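Clitedell Snack Box Packing Records

README, revision of 24 July 2007

Summary

This directory holds packing records for mixed snack boxes. Each record covers one cardboard box, the packaged snacks placed in it, and the order in which they went in. The records were kept to compare packing layouts for small mixed orders, where bags of different sizes and stiffness share a box with no dividers.

The set contains 1,959 placement entries across 135 box records. A placement entry is one item going into one box. Items taken out and put back are logged as separate entries, so the entry count is higher than the number of items packed.

Contents

README.txt (this file)
boxes.csv, one line per box record
items.csv, one line per item type
placements.csv, one line per placement entry
layouts/, floor plans as plain text grids
photos/, still pictures, top or angled view
notes/, free text from the packing table

All text files are tab-separated in spite of the .csv ending. Line endings are Unix style. The first line of each file is a header.

Boxes

Three box sizes appear in the records, coded K1, K2 and K3 after the Kassa carton list. All are open-top cardboard, used without inner lining or filler. Flaps are folded down or left out of the way before packing starts and are not part of any measurement. Inside dimensions are in boxes.csv, in millimeters, taken at the floor of the box and again at the rim. The two readings differ when the walls bow outward, which is common in K3 after repeated use.

Boxes are reused until a corner splits. The field use_count gives the number of times a box had been filled before the current record. A value of 0 means a new box.

Items

There are 104 item types in items.csv. Each is assigned to one of four shape classes:

P, pillow bag: sealed at both ends, filled with air, compressible
L, long pack: length at least twice the width, keeps its shape when lifted at one end
F, flat pack: under 25 mm thick
R, rigid: cartons and tubs

Brand names are not recorded. The short_name field holds the main color of the pack and its class letter, for example orange-P or gold-L. Where two item types would have the same short name, a digit is added. Weight is the printed net weight, not a measured value.

Layouts

A layout describes where items sit on the box floor and which of them overlap. Most records use one of the following.

Side lean. A pillow bag stands or leans against a side wall and the remaining items fill the floor beside it. Saves floor area but the bag tends to slide down when the box is moved.

Center spine. A long pack lies front to back, with pillow bags on either side. One or both bags may rest partly on the spine. Overlap is allowed up to half the width of the long pack.

Single layer. No overlap. Used for F and R items only.

Stack. Two or more layers, heavier items at the bottom.

Mixed layouts are coded with both names, primary first. The code spine+lean is the most frequent mixed code in the set.

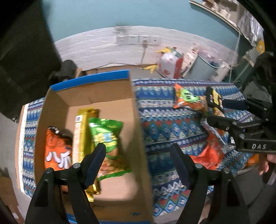 Fig. 1. Three items in an open box, coded spine+lean: orange bag at the side wall, gold long pack in the middle, green bag overlapping it.

Overlap is recorded in placements.csv as a pair of item numbers, upper item first. Contact with a wall is recorded as N, E, S or W, where S is the wall nearest the packer. An item can have more than one wall code. Floor space left open is estimated from the layout grid in steps of five percent and should not be treated as a measurement. Shadows inside the box have been misread as gaps in at least one case; see Known problems.

Table setup

Boxes stand on a table covered with a cloth. The cloth keeps the box from sliding when items are pushed against a wall. Patterned cloths were used for part of the set and make the outer box edge harder to trace in photographs. The field cloth is 1 for patterned and 0 for plain.

Placement fields

box_id, links to boxes.csv
seq, order of placement, starting at 1
item_id, links to items.csv
wall, contact codes as above, blank if none
over, item numbers lying underneath, blank if none
face, U if the printed front faces up, D if down, X if on edge
redo, 1 if the item replaces an earlier placement in the same box

Known problems

Records from the first September session have no wall codes. The blanks there mean "not recorded" and should be excluded from any count of free-standing items.

In 11 box records the seq field skips a value. The missing entries could not be restored and the remaining numbers were left as they were.

The face field is unreliable for crinkled foil packs, where the front panel often wraps around the side. Values for gold-L and silver-L should be checked against the photos when orientation matters.

One K2 record lists a gap along the east wall that is a shadow on the floor. The grid has been corrected, the note in notes/ has not.

Related sets

The Cusetti shelf records use the same item codes but a different wall scheme. The Brivatar conversion table in layouts/ maps one to the other. It does not cover mixed layouts.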